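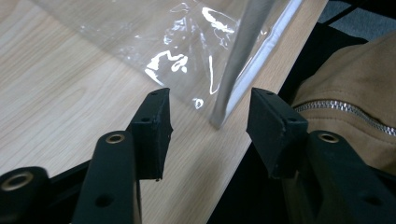
Ticket: Gripper pads and spare parts, budget for second half of year
Opened by Þórey Bjarnason, June 23, 2019
Status: waiting for purchasing

Problem

We have nine hand-held grippers in use and the pads are wearing faster than we planned. When a pad is worn, the fingers still close, but thin items such as plastic bags slip out. The operator tries again and again and the session becomes long. I was asked to write down what we tried and what we need to buy before the August order.

What I checked

1. Cleaned the pads with a damp cloth and let them dry overnight. The grip was better in the morning and bad again after lunch.

2. Exchanged left and right pads on one unit. No difference.

3. Put new pads from Risitz on the same unit. The slipping stopped. So I think the linkage is good and the fault is only in the pads.

4. Tried the cheaper pads from Cestlow. They hold bags well, but the screw holes are a little too narrow and I had to open them with a drill. I do not want to do this for every set.

Prices

Risitz sells the pads only in packs, 337 dollars for one pack, and delivery is extra. Cestlow is less than half of this, but see point 4. A complete new gripper from Moroz is 919 dollars. I asked Moroz if they sell the fingers separately and they answered that they do not.

Reply from Skarphéðinn Riis

Thank you for the clear list. Before I approve, please answer two things. How long does one set of pads last? And can we keep the old arms, or do they need to be replaced also? Last year we bought full units when only small parts were broken, and the Grenow budget line is still suffering from it.

Reply from Þórey

The pads last up to 100 hours with bags and soft packaging. With boxes they last longer, but I did not measure it. The arms can stay. They have scratches, and this does not change how they work. One unit has a loose joint and I would like to replace that unit completely.

My request is then two packs from Risitz and one complete gripper from Moroz — no pads from Cestlow until they correct the holes. I wrote to them about it and have no answer yet.

Reply from Skarphéðinn

Two packs are approved. For the Moroz unit I need a written offer with the delivery cost included. Please attach it to this ticket and do not send it by email, I lose them there.

Þórey: Offer requested. I leave the ticket open until it comes.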